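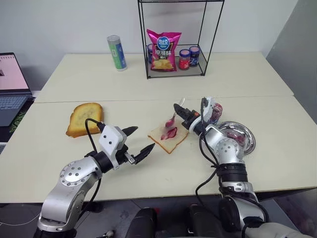 Arturo wrote back to say that jam goes on the moment the toast is out and not a second later, and that butter under it is for people who don't like jam. I had only asked whether he wanted the spare jar. He added that his grandmother put it on plain bread, untoasted, right up to the crust, and that the toaster had ruined more breakfasts than it had improved. I have copied that out more or less as he put it. I don't agree about the butter.

August, and still warm at seven in the morning. Slept badly. Got up and had tea standing at the back door, then went in and got on with things.

Breakfast has been on my mind more than it should be this week, mostly on account of the loaf. The bakery on Ondolton Road has changed its white sliced. It used to be close and a bit damp and it held together under a knife. The new one is softer and tears if you press. I tried it both ways, one slice toasted and one left pale, with the jam on the pale one. It wants spreading from the middle outwards with the flat of the knife, in small amounts. If you drop the whole spoonful in one place and push, the bread comes up with it and you end up with a hole. Two slices did me, with a second mug of tea.

The toast was better than I expected. It took a good colour on the crust and stayed a bit yellow inside, the way I like it. I ate that one dry. I used to do that as a boy when I was off school and I have never really stopped.

Then the rack. I have been meaning to write down what I decided about it so that I don't change my mind again in a month. It is black wire with a basket at the bottom, and I bought it for the kitchen at home, where it was too tall to go under the cupboards. It lives on the back table now, against the wall, and it does well enough there. Jars go in the basket and so do crisps, if there are any, stood up on end. The tall canister stays outside on the left. I did try it inside and it took up all the room, and every time I wanted a jar I had to lift it out first.

Three jars is the right number for that basket. I know this from trying four. The fourth leaned on the others and I couldn't read the labels without turning them. With three I can see a bit of each, even the small dark one when it gets pushed to the back. White lids are easier to pick out than dark ones, which I hadn't thought about before I had both.

The crisps are the plain ones, the pink bag, 原滋味, original flavour. I bought them from the shop by the station, where they keep the Chinese snacks on the end shelf past the noodles. I prefer them to the English ready salted. They are a bit sweeter, and thin. I told Arturo this and he didn't answer, so I suppose he has views.

Wiped the tables down at half past eight. The two of them pushed together make one good surface, but there is the seam across the middle and crumbs get into it. A dry cloth only pushes them further along. What does work is an old postcard, run along the join from one end to the other, and then the cloth. I keep one from Ostanar for the purpose, a view of the harbour, going soft at the corners now. The whole job took two minutes.

Laptop stays off to the side on its mat. I had jam on the keys once, years ago, and the letter H has never been the same on that machine. I did the Hourani invoice after breakfast and sent it before ten. They still owe for June. Then the Zorden people rang about the delivery and kept me on for some 35 minutes, most of it on hold, with a tune I now know all the way through.

Lunch was cheese and the last of the tomatoes. Too hot to want anything else.

In the afternoon I walked down to the bakery to ask about the bread. The girl said it was a new flour and that I wasn't the first. She said the old recipe might come back in the autumn. I bought a small brown loaf instead, and paid 30p more than last time — I checked the old receipt when I got in.

Arturo rang about six. He does want the spare jar. He will come for it when he brings the ladder back — he has had the ladder since spring — and he says he'll bring bread of his own, as he doesn't trust mine. I said to bring butter too. He laughed at that but I think he will.

Early night. Need to buy: tea, washing-up liquid, tomatoes, another postcard.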